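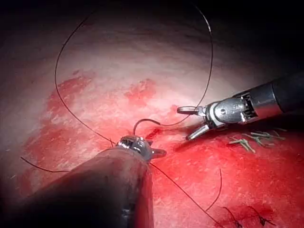
How Do You Sew Up a Person?

Mostly the way you'd sew up a teddy bear. Okay, there's a lot more washing of hands, and the teddy bear doesn't need medicine first so it won't hurt. But if you've ever threaded a needle and pulled two floppy edges of cloth together, you already know the main idea.

I got stitches in my knee when I was seven. I fell off a garden wall (I was told not to walk on it, I walked on it) and when the doctor said the word "stitches" I pictured my grandmother's sewing box, with the tomato pincushion and the bent scissors. I was so busy worrying about the scissors that I missed half of what the doctor told me. So I'm going to tell you the half I missed, plus a lot of things I've found out since, because I've been nosy about stitches ever since that wall.

One thing first. Some of the pictures on this page show the inside kind of stitching, close up, and there's red in them. If you don't like that, scroll fast and just read the words. I won't mind!

First, what is a stitch for?

Your body is really good at fixing itself. Get a paper cut, and it's fixed before you've stopped complaining about it. Blood turns thick and sticky at the cut and makes a plug. Then the cells along both sides get to work, making more of themselves and building across the gap until the two sides join up.

The trouble comes when the gap is wide. Imagine two teams of ants building a bridge from opposite sides of a puddle. Small puddle, no problem. Big puddle, and they'll be at it for ages, and the bridge might come out lumpy. A stitch pulls the two sides of the puddle together so the ants hardly have any building to do.

So the stitch doesn't heal you. You heal you! The stitch holds everything still and close while you do it.

The fancy word

Doctors call the thread a suture. Say it like SOO-cher. They also use it for the sewing itself, so a doctor can suture a cut with a suture, and I think that's a bit greedy for one word. It comes from the Latin word for sewing.

When thread is new it's usually folded or wound up inside a sealed packet so that no germs can get at it. One common length is 18 inches. Get a ruler and see how long that is, then picture keeping all of it neat while you work in a space the size of a postage stamp. It wants to loop. It wants to lie down across the very spot you need to look at. Anybody who has tried to sew a button on with too much thread knows this feeling, and a big curl of it swooping over your work is completely normal.
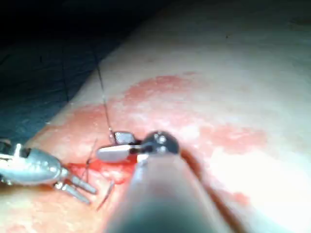
Look for the thin dark line running up from the metal jaws. That's the thread!

What is the thread made of?

All sorts! Silk is one kind, the same silk that comes from silkworms. It's soft and it knots nicely. Nylon is another, which is also in jackets and tents and toothbrush bristles. Nylon is smooth and springy, so the knots need extra care or they'll try to wriggle undone.

Then there's the kind I think is the cleverest, the kind that disappears. It's made from stuff your body can slowly break down, bit by bit, until there's none left. That's handy for stitches deep inside, because who's going to go back in and get them? Your skin stitches may be the other sort, the kind somebody snips out later on. Mine were. It felt like a tiny tug, like a hair being pulled, and I had been dreading it for a whole week for nothing.

There's also a thread called catgut. It is NOT made from cats! It's usually made from the guts of sheep or cows. I've read a few different stories about how it got that name and they don't agree with each other, so I'm leaving that one alone.

Thread comes in different thicknesses too. The thick ones go where there's a lot of pulling, and the thinnest ones, for places like the eye, are finer than a hair on your head. The color isn't always the same either. Lots of it is dyed, so it shows up better against whatever it's being sewn into.

What about the needle?

A sewing needle for clothes is usually straight. The needle for stitches is usually curved, like a slice of moon or a smile.

Try this with your finger and you'll see why. Put your hand flat on the table and pretend the table is skin. If you poked a straight needle down into it, how would you get the point back up? With cloth you can reach underneath with your other hand. With a knee you can't reach underneath, there's a whole knee there. A curved needle goes in on one side, travels around in an arc, and comes up on the other side, all from the top. You just turn your wrist, as if you were turning a doorknob.

And there's usually no eye to thread, either! The thread is joined onto the back end of the needle at the factory, so it all slides through the same little hole. I would pay a lot of money for sewing needles like that. I once spent 20 minutes threading one needle at my kitchen table and I still had it wrong.

Who had the idea first?

We don't know, it's that old. People were already sewing wounds 2,000 years ago, with things like linen and hair. In some places they used ants with big strong jaws. You held the ant up to the cut, it bit both sides together, and then you took off the body and the head stayed clamped on. It's a bit like a staple. I'm glad I had nylon.

The big thing that's changed is keeping everything clean. For most of history people had no idea about germs, so the sewing could be lovely and the wound could still go bad. Now the thread is clean, the tools are clean, the hands are scrubbed and have gloves on, and cloths called drapes get laid around the spot that's being worked on. A drape covers up everything that isn't the working spot. It's often blue or green.

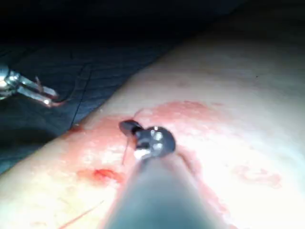 Photo: Canoven Picture Library / Haver

See the dark blue cloth with the creases in it? It stops in a slanting line, and past that line is the pale, shiny part where the work is going on. The reddish thread is so fine there that I had to hunt for it.

Why do the tools look like beaks?

Fingers are great, but they're fat. Even yours are, compared with a stitch. So a lot of the holding is done with long, skinny jaws that open and close like a bird's beak. Birds are amazing at this, by the way. A weaverbird makes a whole nest out of grass with just its beak and feet, and it even ties bits of it in knots and loops.

With tool jaws you can pinch a thread without squashing everything next to it. They're metal so they can be cleaned really well, and they're narrow so they don't hide the thing you're trying to look at. One can hold on while another gets ready to grab. You pass the thread across, let go, and pass it back again.

My favorite bit: the knot

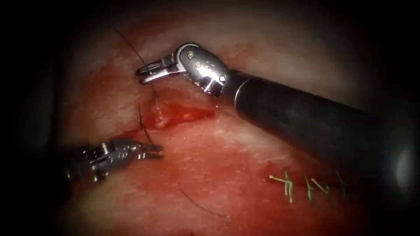
Knots are what make a stitch a stitch. Without one, the thread would just slide back out the way it came. A surgeon often starts with an ordinary half knot, the same crossing-over you do first when you tie your shoes, except that the end may go around twice so it grips better. Doing it with tools means having a pair of jaws ready on each side, and you can spot them both here: one pair sits right beside the dark thread, and the smaller pair at the lower left is open in a little V, pointing in toward the middle. Wrap the thread around one pair, grab the loose end, pull it through the loop, and you've got your first half. Then you do another half the opposite way, so it lies flat and doesn't slip. Then maybe another, for luck (well, for safety).

How tight should it be? Snug. If it's too loose, the sides drift apart and your ants have to build a longer bridge. If it's too tight, the blood can't get through to the sides, and blood is what brings all the building supplies. It's a bit like a shoelace. You want the shoe to stay on, and you also want to feel your toes.

Try it yourself on a banana

You don't need a needle for this one, so it's fine for little brothers and sisters, but get a grown-up to do the holes.

You need:
A banana
A toothpick
A piece of string or a long shoelace with a hard tip
Two pairs of blunt tweezers, if you've got them

1. Ask your grown-up to make a short slit in the banana peel, just through the peel.

2. Have them poke one hole on each side of the slit with the toothpick. The holes should be straight across from each other. If you're using a shoelace, make them big enough for the tip.

3. Push the end of the string down through one hole, under the slit, and up through the other. It helps to wiggle. Banana gets on everything.

4. Pull until there's a short tail on one side and a long piece on the other.

5. Wrap the long piece twice around the tweezers, grab the short tail with them, and pull it through.

6. Tie another half knot going the opposite way.

7. Look at your slit. Are the two edges just touching? If they're bunched up into a little hill, you've pulled too hard.

Do step 5 with your fingers first if the tweezers make you cross. I did the whole thing with my fingers the first time and my slit still came out wonky. The banana tasted fine.

Questions you might be wondering about

Does it hurt? Usually the doctor makes the spot numb first. That part can sting for a moment, and then you might feel pushing or tugging. If it does hurt, say so right away, because they can give you more of the numbing stuff.

Can I get them wet? Ask the person who put them in. The answer depends on where they are and what they're made of. Mine was no, and it was August, and I was furious.

Why do they itch? Healing skin is often itchy. It's annoying, but don't scratch and definitely don't pick! Pat near it with a clean hand, or go and do something that needs both your hands, like tying up a banana.

Will there be a scar? Maybe a small one. Scars get paler over time. Mine is a short white line with tiny dots on each side where the thread went in and out, and if I bend my knee it looks exactly like a zipper.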